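Unit 5: Contact Faults in Tabletop Pushing Cells
Course handout, Laboratory Safety for Automated Systems
Prepared by Jong-dae Sung

Purpose of this unit

Students should read this handout before the second laboratory period. It covers a single fault that took place in the teaching laboratory in April, the way in which it was found, and the changes made to the operating procedure afterward. The fault caused no injury. It did damage a work surface and a force sensor, and it exposed a weakness in the start-up check that had been in use since the cell was commissioned.

The case is a modest one. It was chosen over better known industrial accidents because every student in the course will operate the same kind of cell and will be asked to sign the same check sheet.

Background

The pushing task requires an arm to move small printed blocks across a flat board by means of a plain rod. There is no gripping. The rod is lowered to a set height above the board, moved sideways into a block, and raised again. Control software from the Tautahi package plans each stroke, and the Akuno logger records the commanded position, the measured position and the force at the wrist.

Three heights matter in this task, and students are expected to know the terms. The travel height is the height at which the rod may cross the board freely. The push height is the height at which it meets the side of a block. The floor limit is the lowest height the controller will accept under any command. The floor limit is a software value. It is measured from the base of the arm, and it has no knowledge of where the board really is.

Blocks of several shapes are used. A cylinder will tend to roll away from an off-center push if it has fallen on its side, while a star may catch a point on its neighbor and turn. When blocks stand in a tight group, the planner must place the rod close beside them, and small errors in height or position have larger effects than they would on an open part of the board.
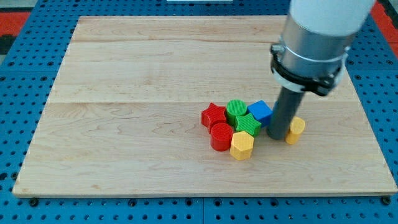 Description of the fault

The cell had been running an unattended series of strokes since the morning. At stroke 1,374 the rod was lowered beside a group of blocks and came into contact with the board. The controller did not stop. It carried out the sideways motion with the tip pressed into the wood, scored the surface, and lifted the near side of the board enough to topple several blocks. The arm then raised the rod to travel height and began the next stroke as though nothing had occurred.

The same contact was repeated on the following 13 strokes, with rising force each time. The series ended when the wrist sensor passed its hardware limit and the drives were cut. Brodie Tamihana, the laboratory engineer on duty, heard the brake engage from the adjoining room and placed the cell in lockout.

Findings

The inquiry reached four findings.

First, the board had been replaced the previous afternoon. The new board was 5 mm thicker than the old one. The floor limit had not been changed and therefore lay below the new surface.

Second, the start-up check asked the operator to confirm that the floor limit was "set." The operator confirmed this correctly. The check did not ask for the value, nor did it require that the value be compared with a measurement.

Third, the early strokes did not reveal the error. The push height in the stroke file had been entered by hand with a generous margin, and the rod cleared the new board. Partway through the series the planner loaded a second file, supplied with the Cultport block set, in which the push height was lower. That file had been tested on the old board only.

Fourth, the force threshold that should have stopped the arm had been raised during an earlier exercise on heavy blocks and was never restored. The logger recorded the contact clearly - the vertical force trace shows a step at the moment of touchdown - but logging alone does not stop a machine.

Students should note that no component failed before the contact took place. The arm went where it was told to go. The sensor reported what it felt. Each person involved had completed the steps written on the sheet.

Changes to procedure

The following rules now apply to all groups.

1. Any change of board, mat or fixture is treated as a change to the cell. The cell is locked out until the surface height has been measured again.

2. The surface height is measured by slow touchdown at the four corners and the center of the board, at reduced speed, with one hand on the enabling switch. All five readings are entered on the sheet as numbers.

3. The floor limit is set 2 mm above the highest reading. The operator writes down the value and a second person reads it back from the controller display.

4. The force threshold returns to its default at every power-up. A higher threshold requires the signature of the laboratory engineer and expires at the end of the period.

5. Unattended series are limited to 512 strokes. The rod tip and the board are inspected by eye before a further series is started.

6. The rod mount now carries a Grukon breakaway coupling. Students must not tighten, tape or shim the coupling. If it releases, the cell is to be left as it stands and the engineer called.

Reaching into the cell

Toppled blocks create a temptation to reach in and set them upright. This is forbidden while the drives are live, including when the arm is paused between strokes. A paused arm may resume on a timer. Press the stop, wait for the brake, confirm the amber light, and only then place a hand over the board.

Preparation for the laboratory period

Read the fault log posted on the course page and mark the first stroke at which the vertical force departs from its usual range. Write one paragraph on whether a threshold placed at that level would also have stopped normal pushes against a tight group of blocks. Bring the paragraph with you, together with a signed copy of the revised check sheet. Groups without a signed sheet will not be given access to the cell.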